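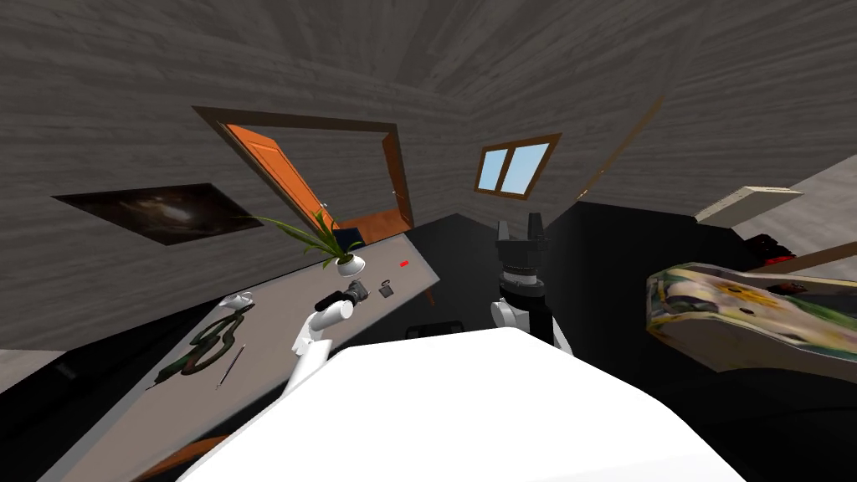

Why does an inside door that closed well in autumn begin to stick in May?

Wood takes up moisture from the air and swells across the grain. Once the heating goes off and the windows are opened, the air indoors is damper than it was in winter, and a door hung with a tight gap has no room left to grow.

The movement is almost all in the width. Along its length a piece of timber changes very little between seasons, so a door that catches at the head usually has a different fault, most often a dropped hinge or a frame that has gone out of square. In a panelled door the stiles and rails do the moving at the edges. The panels sit in grooves and should be free to slide. Where they have been glued, or painted in so heavily that the paint acts as glue, the panel may split or push the joints apart.

We had a run of questions on this after the last issue, several of them from readers in the Trinov terraces, where the inside doors were hung to a 2 mm gap down each side. That is neat work, and it is too tight for solid softwood in a house that is heated hard in winter. Our own practice at the Gretov workshop is 2 mm on the hinge side and 4 mm on the closing side. Flush doors with a man-made core move less and can be hung closer.

Before planing anything, check the hinges. Open the door halfway, take hold of the handle and lift. If the door rises before the frame takes the weight, the screws are loose or the pin is worn. Loose screws can be taken out one at a time and the holes plugged with glued hardwood dowel, then drilled again when the glue has set. Longer screws are a quick repair on the top hinge, provided there is sound timber behind the lining.

If the hinges are firm, find where the door binds. Rub chalk along the closing edge, shut the door and open it again. The chalk will mark the frame at the tight spots. Old paint is often the whole trouble – a door painted every few years since 2000 can carry enough on its edge to close the gap by itself. Scrape that back first and try the door for a week.

Planing is the last resort and should be done late in the damp season, when the door is at its widest. A door planed in January to a good fit will be too tight again by summer. Work from the ends of the edge towards the middle, and keep the slight bevel that lets the closing edge clear the frame. Take off less than seems necessary.

Bare wood must be sealed the same day, including the top and bottom edges, which many painters leave out. These show end grain on the stiles and take in water faster than any other part of the door. Two thin coats are better than one thick one, and the door should stand open until the second is hard.

The notes on sash cords promised for this issue have been held over. The Buenaventura hinge chart is still available from the workshop counter, and the section on rising butts has been redrawn.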